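Search this site
Search Go

Uvelik lino press, small bed version - quick review

Fri 25 November

Had this since March so time to write it up. Short verison: good press, annoying handle.

Printed an edition of 45 on it, three-colour reduction, moths and ivy. Then cards. 200 of them. Arms fine. With the spoon I'd have given up at 90.

Pressure is even right to the corners. Blankets decent. Registration pins are rubbish - I use Kevo tabs instead, taped down. Bed scratches if you look at it.

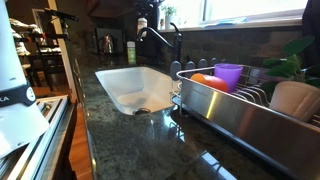
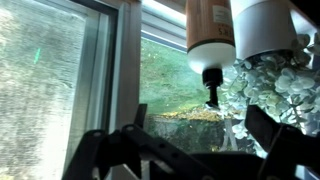
Tried it with Dremach oil ink and a cheap water-based one. Dremach every time, the other went patchy on the big flat blacks. Damp paper helps alot. Dremach themselves said, when I emailed, that thinner layers and a longer wait between colours would stop the shine building up, and they were right.

Handle works loose. Tighten it every session. Would still buy again, though the Malý has a nicer roller if you've got the room.

Comments (3)

inkyfingers: Same trouble with the handle. Spring washer sorted mine.

Tess: does it take 20mm blocks or only lino?

plate_mark: Thicker blocks are ok, just raise the roller both sides evenly.

Contact | Copyright | Back to top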